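## Skivness open-top bin, gray

I've been selling the Skivness for a while now and it's still the one I point people to when they say they just want somewhere to throw the small stuff. It's a big, open-topped bin with gray panels and a sloped inner wall, so whatever lands on that side tends to slide down to the floor where you can get at it. No lid to lose, no latches, nothing to fiddle with!

I get asked a lot if it stays put on a table. On its own it's fine for light use, but if you'll be reaching in and out all day, clamp it down. I like bar clamps for this (any decent pair will do, I don't sell them).

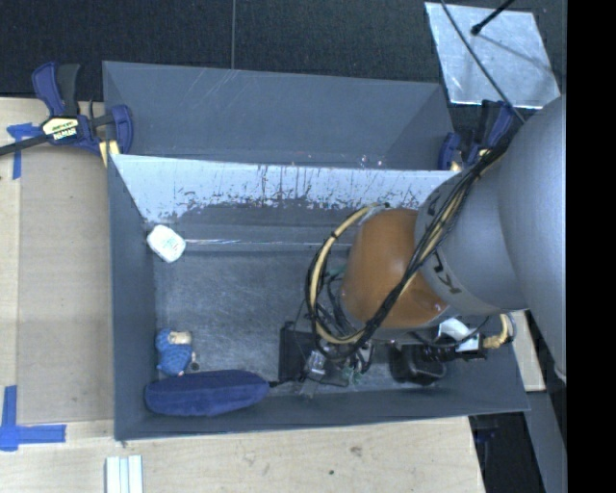 *The gray bin on a light wood tabletop, held with two blue bar clamps. Small toys and soft bits on the floor.*

The white sloped panel does show scuffs — mine picked up dark marks pretty fast, and I've stopped fussing over them. If yours bothers you, try a damp cloth and a little dish soap first. The gray floor hides scratches much better.

**Price:** $30, or $21 if you order 20 or more
**Ships from:** Barbosa
**Goes with:** the Fosell divider set (sold separately)

I don't keep many on the shelf between batches. The next one from Petonix is due in February, so if the button says sold out, drop me a note and I'll put one aside for you.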